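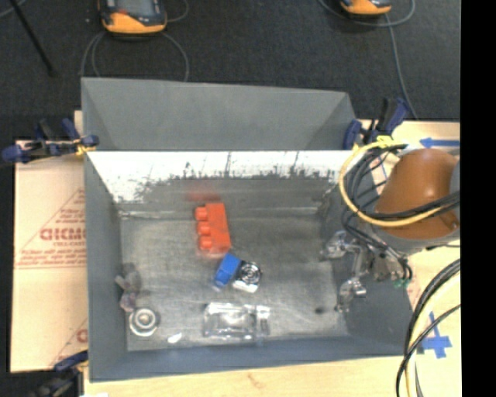
**Figure 4.** Orange-red toy building block lying on the scuffed floor of a gray bin.

## 4. Loose parts and what they do to a lending collection

### 4.1 Why loose parts get their own section

The earlier sections treat a toy set as one item. Borrowed, returned, logged. That is how the desk at Jernivwood sees it and how most small toy lending services see it. Parents don't. In the interviews parents hardly ever talked about sets. They talked about parts: the wheel that rolled under a radiator, the one puzzle piece, the block that came home from a cousin's house in a coat pocket. So this section drops down a level.

By "loose part" we mean any piece meant to belong to a set but found apart from it (Figure 4). A block with studs is the plain case. A doll's shoe counts. Dice count, with the caveat that dice are swapped between games so freely that we gave up saying which set they came from. Batteries and packaging left out.

We spoke with 38 families across the two lending sites, Jernivwood and Bratilley. Interviews were held in the home where possible and at the lending desk otherwise. All of them were done by the same person (Rasa Adomaitis), from one topic sheet, and notes were typed up the same evening. No recordings. A few parents asked for that and it seemed simpler to keep it the same for everybody.

### 4.2 How parents describe a missing part

Worry about a missing part starts early. Several parents said they checked the box on the first evening, before the child had touched it, so they would know what was already gone. One mother at Bratilley kept a photo of the open box on her phone for every loan. Another wrote the contents on the back of an envelope and stuck it on the fridge. Neither had been asked to by the desk. The desk at Bratilley does not charge for lost parts at all - it says so on the card - and yet the fear of a charge came up in 17 of the interviews.

That gap between rule and belief is the most useful thing we got out of the home visits. Some of it is carryover from book libraries. Some of it is plain embarassment. A father of twins:

> "You hand it over and they look in the box. They're nice about it. I still feel like I broke something."

Parents who felt this way did one of three things. They returned late, hoping the part would show up. They returned on time with a note. Or they stopped borrowing sets with many parts and moved to large single items like ride-ons and play kitchens. The last group is hard to see in the loan records since it looks just like a change in taste. Children get older, families move on. Only the interviews show what was behind it.

We would guess the effect is bigger than our material can show. People who stopped borrowing altogether were not interviewed. Noted again under limits.

### 4.3 How the desks handle it

The two sites differ more than we expected.

Jernivwood checks returns against a printed list while the family waits. It takes a while, mainly with construction sets, and the line backs up before closing. Missing parts are written on the list in pencil and rubbed out if they come back. The pencil matters: staff mentioned it without being asked, and one said ink would "make it official." Sets stay in circulation until somebody judges they are no longer worth playing with. There is no threshold. We asked for one and were told it depends on the piece, and that seems right. A marble run missing one straight is fine. A marble run missing the bottom tray, no.

Bratilley does not check on the spot. Boxes go to the back and are looked through later, and the family gets a message only if something is badly off. Quicker for everyone. But it means a part found at home a day later has no obvious place to go, and parents told us they had kept such parts in a drawer for months. One had a drawer with parts from sets she could no longer name. She brought them in after the interview, in a sandwich bag.

Both sites keep found parts that cannot be matched. At Jernivwood these are sorted by type, at Bratilley by color, and in both places staff thought the other system was the odd one. We have no view. Matching is quicker by type when the set is known and quicker by color when a parent walks in holding up a similar piece. Neither site tracks how often a kept part is matched in the end, so we can't say if keeping them is worth the shelf space. Staff at both were sure that it is.

### 4.4 Children's side of it

Short section, thin data. Children were present at many of the home visits but were not interviewed as such, so what follows is from notes made in passing.

Younger children did not seem to treat an incomplete set as incomplete. They played with what was in the box. Sets were mixed with toys the family owned right away and without comment, and this mixing is likely the main route by which parts go astray - not loss so much as parts settling into the wrong household pile. Older children did notice, mostly when the instructions called for a piece that wasn't there. Some swapped in another color. Some quit.

A boy in the Zosham housing area had built a garage with a borrowed set and one wall from his own. When the set went back the wall went with it. His mother only found out when he asked for it at bedtime. The desk had it back to them by the following visit, and she told this as a good story about the service, which we think it is. It also shows that extra parts come back as well as too few. Neither printed list nor later check is built to catch extras. Jernivwood staff said they find them "constantly" and do nothing with them beyond the sorting described above.

### 4.5 Comparison with earlier work

Liepiņa's account of neighborhood toy exchanges makes a point close to ours: completness is a shop idea and does not travel well into shared use. We agree in part. For open-ended sets (blocks, track, play food) it fits our notes closely. For board games and puzzles it doesn't, and parents were firm on that. A puzzle with a gap is a letdown to nearly everyone, at any age, and both desks pull those quickly.

So any rule on missing parts should probably be split by type of set. We come back to this in Section 6 with a draft card for the box lid, worded with help from both desks. Plain language, no mention of charges, and a line asking for stray parts to be dropped off any time, in any kind of bag. Bratilley started using an early version in March. Too soon to say much, though the tray by the door has needed emptying.

### 4.6 Limits

Two sites, both small, both well liked locally. Families who left were not reached. Notes instead of recordings, so quotes are close but may be off by a word. The loan records at Jernivwood have a gap from when the desk changed over from paper, and we have not tried to fill it.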